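4. Folding and changing flat sheets

Read section 3 (Washing) first. The Camville sheet is sold as "crease resistant". Take that with a pinch of salt — it creases like any other sheet if you leave it in a heap, and the claims on the Fluller and Quansah packets are no better.

4.1 Before you start

You need a clear bed and both hands. You don't need the folding board that some shops sell alongside the sheets. Marcelle Hervieu, who wrote the first edition of this guide, owned one for years and ended up keeping seed trays on it.

Caution: Take off rings and watches with sharp edges. A 300-thread cotton will snag, whatever the label promises.

4.2 Folding on top of the bed

1. Pull the duvet straight and smooth it with your forearm. It is your work surface, so lumps underneath will show up in the folds.
2. Drop the sheet in the middle of the bed and find one hemmed corner. Ignore the rest of the heap for now.
3. Follow the hem to the next corner. Work along the short side, where the hem is wider.
4. Lay that short side along the foot of the bed and draw the remainder up towards the headboard.
5. Fold in half lengthways, then in half again. Press with the flat of your hand after each fold.
6. Fold from the foot upwards until you have a block that fits your shelf.

Note: The Gramia leaflet says step 5 should be done in the air, by one person, with arms outstretched. Try it once if you like. Most of us are not tall enough for a double.

4.3 If the sheet will not lie flat

1. Check that you haven't picked up a side hem instead of an end hem. This accounts for most bad folds.
2. Lift one edge and let it fall again. 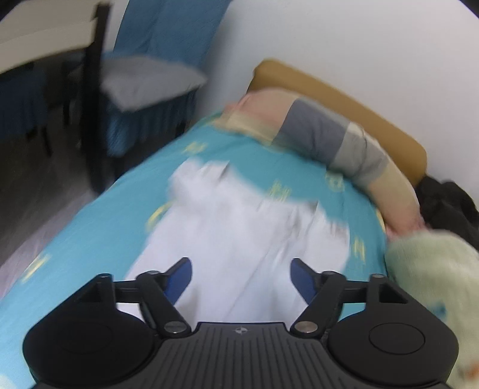
3. Smooth outwards from the middle, never in from the sides. Going inwards only moves the creases to where you will be sleeping.
4. Still rumpled? Leave it spread out for 30 minutes and come back. Ironing is optional, and I have yet to meet anyone who can tell the difference after one night.

Caution: Do not use "smoothing spray" on a sheet lying over a printed duvet cover. The bottle says it won't mark. Amber Penrose tested 2 brands for us and one of them left a ring.

4.4 Storing

Keep each sheet with its own pillowcases. Lavender bags are said to keep moths away from cotton, but moth grubs prefer wool, so save your money. Refold anything that has been at the bottom of the pile since April.

For fitted sheets, go to section 5.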